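Coltier Workplace First Aid Refill Pack, Series 4

Sealed refill contents for small workshops, offices and service vehicles. The pack replaces used or expired supplies in an existing box. Box not included.

Order code: CW-251
Pieces per pack: 41
Carton: 4 packs
Manufacturer: Coltier
Distributor: Kuipers

Contents

Adhesive strips, assorted widths
Sterile gauze pads, individually sealed
Conforming bandages, two widths
Non-stick wound pads
Saline pods for eye and wound rinsing
Triangular bandage
Nitrile gloves, pairs
Safety pins
Contents card with expiry grid
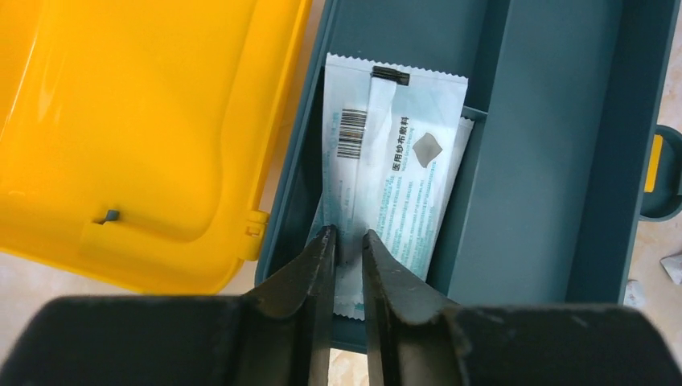

Refill items are packed flat and fit most divided boxes. Measure the longest compartment before ordering; the largest item in the pack is the triangular bandage, which should not be folded a second time. Long sealed packets can stand in a narrow side compartment, as with the white one in the teal box, and the wide compartments are then free for bandages and gloves. With a hinged lid, check that it closes without pressing on the contents. Pressure on a sealed edge over several months can open the seal.

Storage

Store dry and out of direct sunlight. Do not store above the temperature printed on the outer bag. Packs carried in vehicles should be inspected twice a year, and July is the usual month for the second check. Any sterile item with a torn, punctured or stained wrapper must be discarded, even if the expiry date has not passed.

Cutting tools

Scissors and tweezers are not part of Series 4. They were removed from the pack when the outer bag was changed to the thinner grade. Both can be ordered separately under the Mandura tool set, code MT-87. Blades should be wiped down after each use and kept apart from sterile stock.
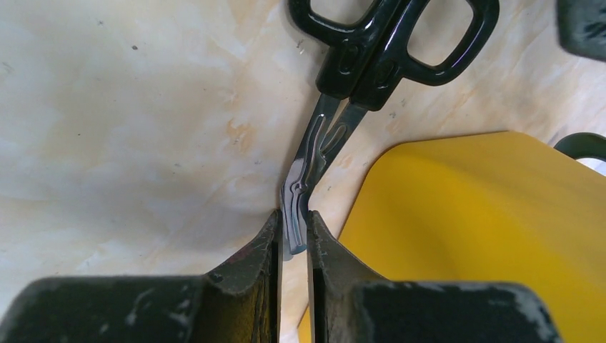

Godelieve Van Damme writes that the expiry grid on the contents card is too small for handwritten dates, and that her Warovham site now keeps a second sheet inside the lid. She would also like the saline pods sold singly, as they expire well ahead of the gauze.

A larger card is supplied with current stock. Saline pods are available singly from Kuipers on request, with no minimum quantity.

Returns

Unopened packs only, in the original carton. Opened sterile goods cannot be taken back.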